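Home Products Trays and Fixtures Bench Accessories Downloads Contact

Citthorpe CT-6 Component Presentation Tray

The CT-6 is a gray, 3D-printed tray that holds the loose parts of one desktop or tower computer in fixed positions during assembly, teardown and board-level rework. It is intended for benches where the same build is repeated many times and where each part must be picked from the same place and returned to it.

Part number 109 covers the standard tray. Part number 168 covers the same tray with the Bimton clamp kit for slotted or ribbed aluminum bench tops.

Positions

The standard layout takes one 3.5-inch hard disk drive, one processor, two memory modules and one narrow card or bracket. The drive stands on its long edge in a vertical slot, so the label face stays readable. The processor lies face up in a square recess and is located by its corners. The contact side is not touched by the recess floor – there is a relief pocket under it.

Memory modules sit on their long edges in parallel grooves with an end clip at each side. Clip force is set by the wall thickness of the clip and is not adjustable. Modules with tall heat spreaders will not fit the standard grooves. The Elier insert (ordered separately) widens both grooves and uses the same screw holes.

Setting up beside an open chassis

Place the tower on its side with the side panel removed and the board facing up. The tray goes next to the chassis on the rear-panel side, with the memory grooves toward the operator. Leave enough room between tray and chassis for the carrying handles, where fitted. The clamp kit allows the tray to be moved in steps along the bench ribs and locked.

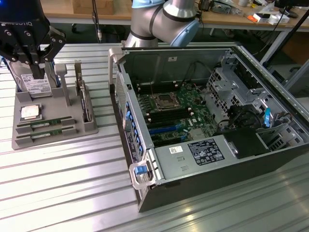
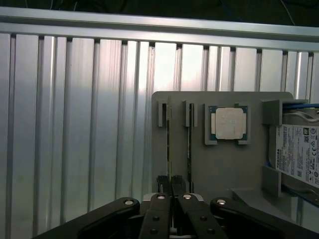
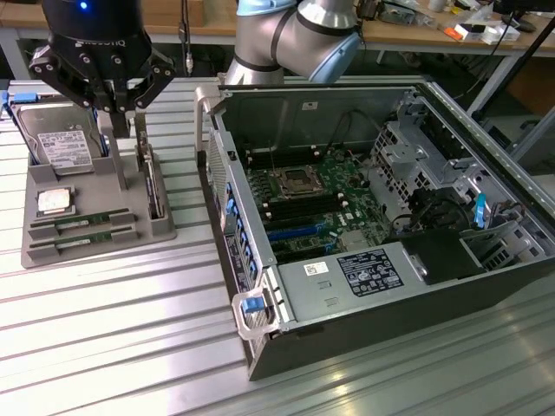 Once the position is locked, check each slot with the actual part before starting a run. Drives from different makers vary slightly in the shape of the base casting, and a drive that leans in the slot should be shimmed with the adhesive strips supplied. Do not file the slot. Replacement slot inserts are available for the drive and card positions only.

Material and care

Trays are printed as one piece and then fitted with the clips and slot inserts. Wipe with a dry or slightly damp cloth. Solvents will dull the surface and can soften the clips. The standard material is not static-dissipative. For benches that require it, order the Joo grade, which has the same dimensions and takes the same inserts – lead time is longer.

Inspect the memory clips every 100 cycles. A clip that no longer returns to its upright position should be replaced together with the one at the other end of the groove.

Revision note, Aug 13, 2019

Drive slot deepened by almost 6 mm. Processor recess unchanged. Inserts for the earlier drive slot do not fit the new tray and will remain in stock until December. The drawing was revised by Ott Rozīte and replaces all earlier issues.

Ordering

State the part number, the grade and any inserts required. Custom layouts are quoted from a drawing or from a set of sample parts, which are returned with the first tray. Layout inquiries go to Beverley Hoani at the Citthorpe sales desk.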